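Old desktops as living room game machines, who else is doing it?
Board: General Hardware > Second Life PCs

pinecone_pete
Posted May 12, 2026

I need to gush for a minute. I pulled my old tower out of the basement last weekend, blew out the dust, put Larkix on it, and hooked it up to the TV, and I have not had this much fun with a computer in years! It boots in less time than it takes me to find the remote. My kids have been playing Trakville on it every night after dinner (they're building a railroad that goes in a giant circle and never stops anywhere, and they think it's the funniest thing in the world).

So who else has an old box doing a new job? What did you swap out, what did you leave alone? I'm tempted to throw more memory at it but I don't know if that's where the money should go.

mothball
What's in there for storage? If it's still a spinning drive, do that before the memory. Night and day.

pinecone_pete
Still spinning! You can hear it thinking from the couch.

mothball
Then stop reading and go buy an SSD. A small one is plenty for Larkix plus a few games.

gravelroad88
Love these threads. Mine is older than my marriage and it runs the den TV, the music, and the scanner nobody else in the house wants to touch. I put an SSD and two quiet Fumix fans in it and called it done. Those fans were the best money I spent, way ahead of memory. My wife asked if it was off. It was playing a movie!

I'll disagree with mothball a tiny bit, though. For a machine in the living room, noise comes first. You get used to slow loading. I never got used to the whine.

mothball
Half the whine IS the drive, in my experience. An SSD fixes both.

gravelroad88
OK, half a point to you.

sudsy_q
Going to be the wet blanket here. A machine that old can pull a lot of power for what it does. Mine ran all day as a media box and I could see it on the electric bill. I replaced it with a little mini PC and never looked back. I'm all for keeping things out of the trash but there's a point where you're paying to feel good about it.

pinecone_pete
Fair, but we turn ours off when we're done. It's on a couple of hours in the evening.

sudsy_q
Then carry on, that's a different case. I was thinking of the leave-it-on crowd.

lanternfish
I'm the leave-it-on crowd, hi! Set it to sleep. Larkix has a sleep timer under Power that works great, and on my board it wakes up when I tap the keyboard. On my last board it woke up at 3 in the morning for no reason I ever found, so your luck may vary.

Pete, since you asked what to leave alone: leave the power supply alone if it's decent, and leave the case alone no matter what. Old cases have SO much room in them. My hands actually fit. I have a Ccori tower with 6 drive bays, and the side comes off with thumbscrews, and I will be buried in it.

gravelroad88
The Ccori! The one with the door on the front? I gave mine away and I still think about it.

lanternfish
That's the one. The door squeaks. I've decided that's charm.

mothball
Beautiful case, terrible airflow. The door blocks the front intake, so you have to leave it open when you game or the card cooks.

lanternfish
Never had a problem with mine, and I've played Trakville with the big map loaded and the door shut all afternoon. I do clean the filter, which I suspect puts me in the minority.

mothball
Trakville isn't much of a test, it would run on a toaster. But fine, clean filters do help.

pinecone_pete
Update! SSD is in. I cloned the old drive overnight and swapped it this morning before work. The kids noticed right away, the title screen came up before anybody had claimed the good controller and there was a small riot. Memory can wait. Fans are next, so gravelroad88, which size Fumix did you get? My tower has one mount in back and a weird little bracket up front that doesn't match anything.

gravelroad88
The 120s. Measure hole to hole on that front bracket before you order. If it's an odd size, somebody on here has almost certainly printed an adapter for it. The parts folks have files for everything, up to 18 different brackets for one case last I looked.

tinroof_annie
Seconding printed parts! I've made drive caddies and a cable clip, and a little box to hide the power button wiring. Use matte filament if you can, it hides the layer lines. And label your cables before you unplug anything, please learn from my suffering.
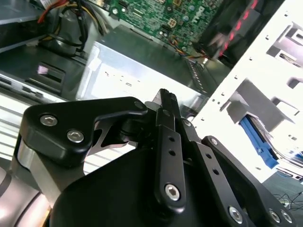
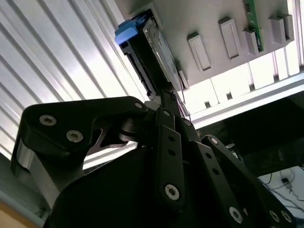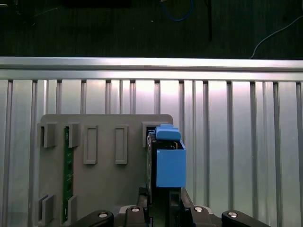 Open desktop case in the first one, blue printed part in the last.

pinecone_pete
Oh that's a nice blue. OK, tape and marker are coming out tonight, and I'll measure the bracket while I'm in there.

sudsy_q
Now I want to go dig my old one out of the garage. Thanks a lot, everybody.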